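Kabel sortieren, ohne die Geduld zu verlieren

Nomvula Venter ordnet seit vier Jahren das Material in der Werkstatt Halla. Wenn sie von Kabeln spricht, wird sie schnell ernst. „Die meisten Leute fangen mit dem Aufwickeln an“, sagt sie. „Ich fange mit dem Trennen an. Zuerst nach Farbe, danach nach Länge.“

Für die dünnen Drähte benutzt sie am liebsten Körbe aus Kunststoff. Kartons hat sie auch probiert, aber im Dezember hat sie die letzten weggegeben. „In einem Karton sieht man von der Seite nichts. Bei einem Korb mit Löchern sehe ich sofort, ob Orange darin ist oder Schwarz.“

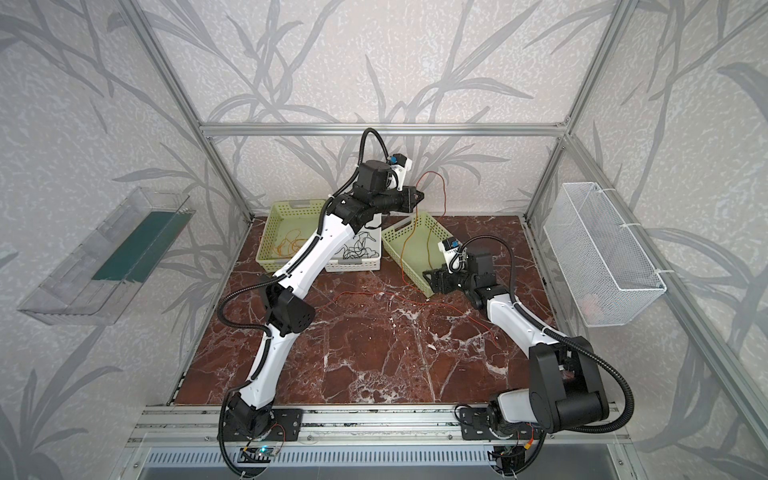 Schwarze Drähte kommen bei ihr in den weißen Korb, orange in die hellgrünen. An dieser Regel hält sie fest, auch wenn ihr Kollege Szabolcs Major lieber Etiketten hätte. „Er schreibt sehr schön, aber ich lese die Etiketten nicht“, sagt sie und lacht.

Und was macht man mit einem Knäuel? Frau Venter legt es auf eine glatte Fläche und sucht ein freies Ende — niemals zieht sie in der Mitte. Danach macht sie eine lockere Schlinge, so groß wie eine Hand. Feste Wicklungen mag sie nicht, der Draht behält davon Knicke.

Bei der letzten Inventur standen 210 Bündel auf ihrer Liste. Die roten hat sie noch nicht eingeordnet. „Für Rot fehlt mir ein Korb“, sagt sie. „Den bestelle ich nächste Woche.“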